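4. Where the Small Things Go

4.1 The drop zone

Every household we visited in the Fonby study had a place where people put things down when they came in, and hardly any had chosen it. In the Lakatos Street apartments it was the end of the kitchen counter nearest the door. In the Nondine houses, which have a proper hallway with a proper hall table supplied by the developer, it was also the end of the kitchen counter nearest the door. The hall table held a plant.

We call this place the drop zone, following the usage in our earlier report, and we define it by behavior: the surface on which at least one adult in the household sets down pocket or bag contents on arrival, without looking. The last two words did most of the work in coding. A person who looks is putting something away, and putting away is treated separately in Section 5, which is shorter.

Across all homes the inventories gave us 1,757 small items. An item counted as small if it could be closed inside one hand, a rule that seemed clear until the first tape measure. Of these, 281 were what we coded as carriers, meaning objects whose job is to hold other objects: wallets, card cases, coin purses, key pouches, glasses cases and the little zippered bags that come free with something else. Carriers make up a modest share of the total and caused most of the arguments, both among the residents and among the coders.

4.2 Carriers and their contents

We had expected carriers to behave like furniture on a small scale. A drawer stays where it is and things go in and out of it. A card case, we reasoned, would stay with its owner and the cards would go in and out of that. The interviews gave a less tidy picture. Residents moved cards between carriers according to season, coat and mood, and then forgot which mood it had been. Several owned one carrier for daily use and one "good" carrier, the good one being too good to use and therefore a reliable place to find an expired library card.

Of the 281 carriers, 232 had something in them at the time of the inventory. The remaining 49 were empty and were being kept. Asked why, residents gave answers that we sorted first into eleven categories and later, after a long afternoon, into two: it might come in handy, and it was a present.

Closures turned out to matter more than size or color. Carriers with a zipper were opened during interviews less often than those with a flap, and residents spoke of them as storage. Carriers with a snap were handled constantly. People opened and shut them while talking, at the table, on the phone, and in one recorded session for the full length of a question about noise from neighbors. We did not set out to study the snap. It is audible on most of our recordings and the transcriber asked for a code for it, which we supplied.

The snap also affects where the object ends up. A case that closes with a click seems to give its owner the feeling of a task completed, and a completed task can be set down anywhere. Flap cases with no fastening were more often returned to a bag, apparently out of distrust. We offer this as an observation and would be glad to see it tested by someone with more patience and fewer recordings of clicking.

4.3 Pale things on pale surfaces

The Ristell kitchen fittings installed in both sites come in three finishes, all of which the residents called beige. This would be of no interest to the present paper if so many carriers were not beige as well. In the follow-up visits in August we asked each household to recall the last small item they had searched for. We collected 328 such searches. In a good number of them the item had been in the drop zone the whole time, and the person searching had looked at the drop zone first.

Color was only part of the trouble. A small matte case has soft corners and few edges that catch the eye, and its one bright point is often the snap (Figure 3). Residents who found such a case quickly tended to say that they had seen the metal. Those who did not find it quickly tended to say that somebody had moved it.

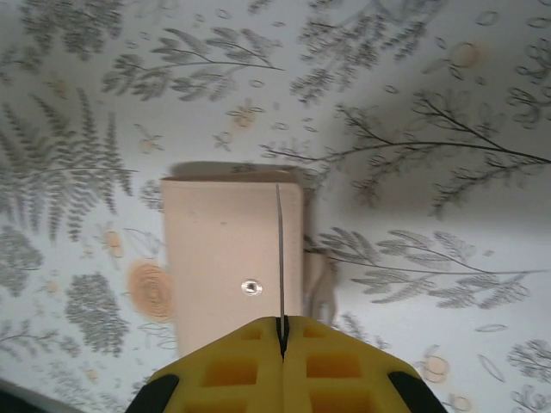
Figure 3. A pale beige case of the wallet or card-case kind, with a round metal snap near the right side of its front.

One resident on Lakatos Street objected to this whole line of reasoning when we presented it at the feedback evening. She said she had bought a red case for exactly this purpose, and had lost it twice as often, as it looked so easy to find that she stopped paying attention to where she put it. She added that her old tan one had spent six years on the same corner of the counter and that the fault, if we were looking for one, lay with people who wiped the counter.

We take the objection seriously. Wiping had been coded as cleaning and so fell outside the tidying data altogether, though it moves more small items than any other activity we watched. A person wiping picks up each thing, wipes, and sets it down again a little farther along, and by the end of the counter the drop zone has migrated toward the toaster. The item has not been tidied and has not been dropped. We had no code for it. In the revised scheme it is called displacement, and the households have gone on calling it "who moved my keys."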